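3.2 Materials and layout

The unpacking task used artificial produce, so that weight and ripeness would not influence the choices. The pieces were carried in an off-white canvas tote bag, which stood on a gray cloth with a white grid. Each of the 60 sessions began with a packed bag, following the procedure of Wasilewska. We did not straighten the handles of the bag between sessions. The layout is given in Figure 5.

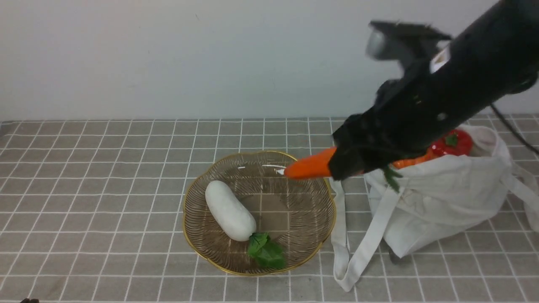
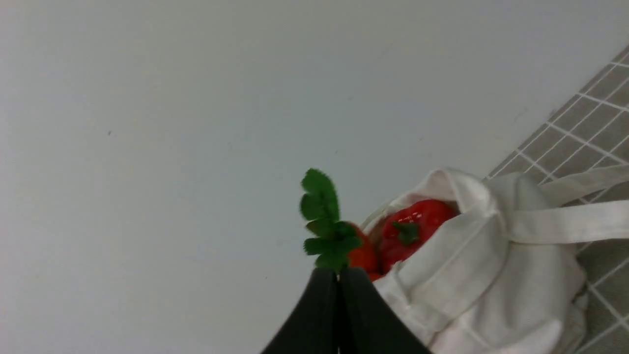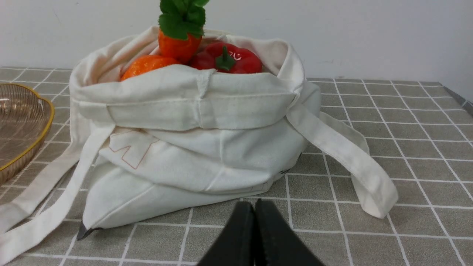 Figure 5. The canvas tote bag on the gridded cloth. A red bell pepper is visible in all three views; the woven basket is in the first and third.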